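Plukness Packing Notes

README for the small-carton collection

Welcome! Plukness is a set of written notes and pictures on folding, filling and closing small product cartons by hand. It grew out of a shared folder where a few of us kept swapping tips on tuck flaps, and it has become far more fun than any of us expected (carton people are lovely, by the way, and they will talk about glue seams until the kettle boils dry).

The collection holds 177 entries. Each one covers a carton, a bench layout or a bit of handwork worth passing on. Please read it, borrow from it, print it out and stick it above your bench.

What's in the folder

notes/ has one plain text file per entry, named by carton type and then by a short nickname
pictures/ has the pictures that go with the entries, same names as the notes
words.txt is our list of carton terms, with the other names people use for them
wishlist.txt is what we'd love to see next

Some entries are two lines long and some go on for pages. Luuk Van Leeuwen wrote the one on crash-lock bases and it's a proper read, so set aside a lunch break.

How an entry is laid out

Carton: size class, colour and finish, as far as the writer knows them
State: flat, part folded, standing, closed
Contents: bottle, tube, sachet, leaflet, or left blank
Bench: what the work surface is like and what sits on it
Handwork: which hand does what
Remarks: anything at all

Leave a field blank if you don't know. A blank is much more useful to us than a guess, especially under Contents. We had an early batch where everything was marked "bottle" and Sem Verhoeven spent a whole Sunday putting it right.

Words we use

Tuck flap: the long tongue on the lid that slides down inside the front panel.
Dust flaps: the two small ears at the sides. Fold these first, always!
Crease: the pressed line the board bends along. Work it once before you stand the carton up and the whole thing behaves better.
Blank: the carton before folding, lying flat.
Twal: our own silly word for a carton that won't stay square. It started as a typo in Arnout's notes and we grew fond of it.

Finishes and colours

Dark cartons are my favourites and also the fussiest. Deep navy and black show every thumbprint, and a scuffed corner turns pale where the ink has cracked. Clean, dry hands help a lot. Foil and holographic edges are gorgeous, but they catch the light so strongly that a crease can be hard to find by eye, so run a fingertip along it instead.

Fabric-topped benches get a warm write-up in several entries. The board doesn't skate about the way it does on a slick top, and a printed face can lie against it without picking up scratches. Pieter De Graaf prefers bare timber and has said so in the remarks of every entry he has sent. We've left them all in.

Bench habits worth copying

Keep flats and standing cartons apart if you have the room. If you don't, stand the finished ones at the back and let the flats build up in front of them.
Bubble wrap goes to one side, on whichever side your weaker hand is. It spreads, so give it more space than seems sensible.
Small bottles can sit right in among the cartons, provided they're grouped and upright.
Fold up to 100 cartons before you stretch your hands. Fewer is better.

Entries with pictures

Navy carton, top flap, two-handed hold

Carton: dark navy with a dense printed pattern, large white Chinese characters (氡硫温泉护眼雾化液, an eye-care mist), an illustrated woman in a tall feathered headdress, and a rainbow holographic strip along the bottom
State: upright, with a white flap or insert showing at the top
Contents: blank; the print gives 规格:50g
Bench: grey fabric top, big pile of flat and part-folded navy cartons, small dark bottles with white labels, bubble wrap off to the left
Handwork: left hand holds the upper left with the thumb on the front, right hand pinches the upper right corner
Remarks: what a beautiful box! I'd love more entries with artwork like this one.
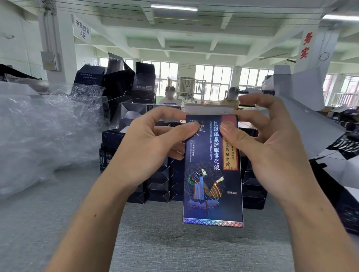 Adding your own

Send a note in the layout given earlier, with a picture if you have one. Spelling doesn't matter and neither does length. If your carton carries print in a language you don't read, copy out what you can and leave the rest, and Floor Declercq will try to find someone who can help. Cosmetics, tea, candles and hardware are all welcome, and we're very short on hexagonal cartons.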